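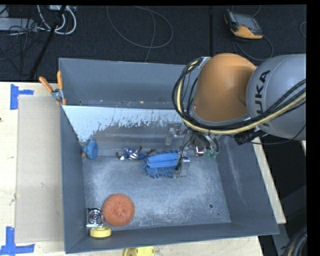
Ticket 828: label printer skips every other label
Opened by: Nayara Teixeira
Status: closed

Hi all, me again with the Milwood printer in the mail room! I ran the Leite customer batch this morning and every second label came out blank. Not faded, not crooked, just blank, and then the next one prints fine with the right address on it. The counter in the Bemen software says all 24 went through, so as far as the computer is concerned I have nothing to complain about. I've got 12 good labels and 12 very clean stickers.

What I tried before writing in: turned it off and on, took the roll out and put it back, wiped the print head with one of those alcohol pens, swapped the USB cable for the one from the scanner (and swapped it back, sorry if anybody noticed the scanner was down). Same thing each time. The self-test page looks great, by the way, nice dark bars all the way across, so I'm thinking the head is okay.

Update, 11:40 a.m.
Checked the label size like you asked. The printer's own menu says 2 inches tall, and so does the driver. But the template I'm using was copied from the old Grukar printer, and that one had the page height set to double, because we used to print the return address on a second label underneath. I forgot all about that! There's an empty text box down there that I couldn't even see until I zoomed way out.

Deleted the box, set the page height to 2, saved it under a new name. Printed five. Five good ones in a row, but the text sits a hair too low and the zip code is touching the bottom edge.

Update, 1:15 p.m.
Ran the gap calibration (hold the feed button till the light blinks twice, then let go; I let go too early the first time and it spat out a config sheet). It fed a few blanks and stopped right on the gap. Text is centered now and the zip code has some room under it.

Reprinted the whole Leite batch, 24 for 24. The old template is still in the shared folder and I've put OLD in front of the name, but I don't have rights to delete it. Could somebody with admin take it out? The new one is called Leite single.

Go ahead and close this. I'll open a separate one for the squeaky roll holder.

Nayara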